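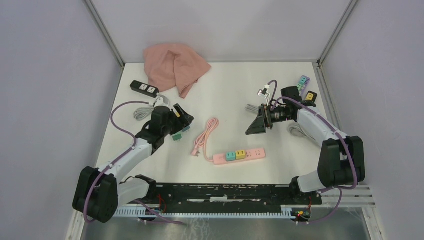
## Ticket 259 - Tenddale cell, plug task, rule check

21 July 2019. Status: open

- Run stopped again, right arm. Log says cable drag over limit. Limit is 60 in the Surkano config, Grilell sheet says 100. Which one do we go by??
- House rule: strips and cords placed before arms are enabled, no hands past the rail after. Please stick to it.
- Purple arm cables: check slack at the wrist and at the base before every run. Not in the checklist yet, shoud be.
- Cords stay bundled. Loose loops near a gripper = stop, re-bundle, log it.

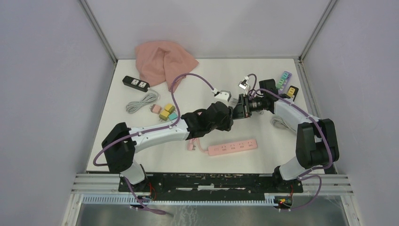 - Lowered speed for two-arm moves near the center, per the Moussa notes from February. No fault so far but only a short test, dont close this.
- Cable inspection due at 3,000 cycles. Counter was reset, so going by the paper log.

Need: one limit, in writing. Leaving it at 60 til then.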